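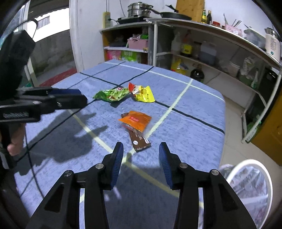
共用台所における菓子包装ごみの分別と卓上整理に関する調査報告

生活環境演習 第3班
Rekha Tyagi、Akash Katiyar
提出日 2025年8月1日

1. 目的

学生寮プラテン(Praten)の共用台所では、食卓に菓子の空き包装が残されることが多い。前年11月の寮内アンケートでも、台所に関する不満のうち最も多かったのは食卓上の放置物であった。本報告では、放置される包装の種類と重量を調べ、片付けの動線と収納の配置が放置にどう影響するかを検討する。

2. 対象とした台所

食卓には水色地に紺と白の格子柄のテーブルクロスが掛けられている。壁際には側板が橙色の白い棚があり、天板に蒸し鍋、黒いフライパン、電気ホットプレートを置く。下の段にはピンク色のプラスチックかごと菓子の袋が入る。棚の上方の壁面に白い電源タップが取り付けられている。
食卓から見て棚の右側は金属製の長い台で、炊飯器、箸立て、瓶類が並ぶ。台の下の段は大型の瓶や白いポリ容器の置き場となっている。床はタイル張りで、ポリ袋を入れた丸いかごが床に置かれている。

3. 方法

食卓に残された包装を毎晩同じ時刻に回収し、材質表示を確認したうえで、プラスチック、紙、複合材の3区分に分けた。内容物の残っているものは中身を除いてから計量した。計量には0.1 g単位の電子はかりを用いた。
調査は前半と後半に分けた。前半は台所に手を加えず、後半は食卓の端に小型の回収箱を置いた。回収箱は寮の備品であるシーダ(Sida)型の蓋なし箱を使用した。期間の長さは前後半で等しくし、寮の行事がある日は双方から除いた。

4. 結果

4.1 回収数
前半に食卓上から回収した包装は218点、後半は129点であった。後半の値には回収箱に入れられたものを含まない。減少率はほぼ40%である。

4.2 材質
前後半ともプラスチックの小袋が大半を占めた。紙箱は少なく、残されていた場合も折り畳まれているものが多かった。アルミ蒸着の袋は表示どおりプラスチックに分類したが、複合材と迷う例があり、再確認を要した。

4.3 形状と飛散
丸められた包装は卓上にとどまりやすく、開いたままの薄い袋は戸口からの風で床に落ちやすい。床で見つかったものは本調査の計数に含めていない。このため、前半の放置数は実際より低く出ている可能性がある。

5. 考察

放置の主因として、食卓から捨て場所までの動線を考えた。床のかごはポリ袋の保管用であり、ごみ箱と誤認した利用者がいたことを聞き取りで確認した。捨て場所の表示が不十分である点は、回収箱の効果とは別に扱う必要がある。
回収箱の設置後も、夜間に食べられたとみられる包装は残った。消灯後は箱の位置が見えにくいという意見があり、照明の条件を変えた測定が必要である。カリオ(Kallio)棟の台所では壁掛け式の回収袋を用いているが、利用人数が異なるため、単純な比較はできない。
収納については、未開封の菓子と使用中の菓子が同じ棚に混在しており、開封済みの袋を戻す位置が決まっていない。食べかけの袋が卓上に残る原因の一つと考えられる。棚の段の一つを開封済み食品に割り当て、ピンク色のかごをその容器として使う案を寮側に提出した。

6. 問題点

回収時刻を一つに固定したため、朝と昼の放置は把握できていない。また、調査の実施を寮生に掲示で知らせており、それ自体が行動に影響したおそれがある。重量は湿気の影響を受けるため、本報告では点数を主な指標とし、重量表は付録に回した。

7. 今後の作業

(1) 床のかごに用途を示す札を付ける。
(2) 回収箱を食卓の端と金属台の端に交互に置き、点数を比較する。
(3) 材質の判定表を改訂し、蒸着袋の扱いを明記する。
(4) 記録用紙をイルナンス(Ilunance)形式の集計表に移し、次期の班に引き継ぐ。

担当
回収および計量 Katiyar
分類、集計、本文 Tyagi

付録A 材質別重量表
付録B 聞き取り項目一覧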